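## 3. Governance and property in unaffiliated congregations

Congregations that carry a denominational name without belonging to a denominational body make up a small but awkward category in the study of religious organization.

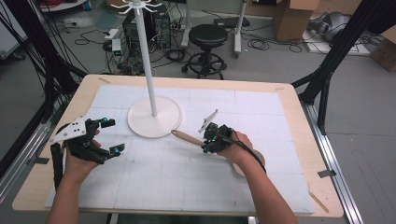
**Figure 1.** White mug-tree stand on a gridded mat, with a hand-held gripper to its left.

The difficulty begins with the name itself. In most provinces a congregation may incorporate under whatever title it chooses, provided no registered body objects, and objections are rare. Of the cases we reviewed, only the Strickland congregation had ever received a letter from the denomination whose name it used, and the matter was dropped.

### 3.1 Title to the building

Affiliated churches usually hold their property in trust for the wider body. An unaffiliated congregation has no such backstop. At Gorum, the deed names the members "for the time being", a phrase that caused trouble when the membership split in February over the appointment of a second pastor. Both groups claimed the hall, and both produced membership rolls. The rolls overlapped by more than half.

Fornitz followed a different path. Its members incorporated as a society in 2000 and transferred the building to it the same year. The bylaws set out who may vote, how notice is given and what happens to the property on dissolution. We found fewer disputes in its minutes, although the minutes before incorporation are incomplete and the comparison should be read with that in mind.

### 3.2 Kinship and voting

Where one or 2 extended families supply most of the voting members, formal rules appear to matter less than household agreement. Annual meetings at Zoltomis were short, and contested votes were almost unknown. Former members told us that decisions had been settled at family dinners beforehand – a pattern also reported at Strickland, where the board and the pastor's household shared a surname for most of the period.

We do not treat this as evidence of coercion. Small rural parishes with full denominational standing often show the same concentration. The difference lies in the avenue of appeal: a parishioner in an affiliated church can write to a bishop, presbytery or regional office, while a member at Zoltomis could only leave or go to court. Section 4 takes up the court cases.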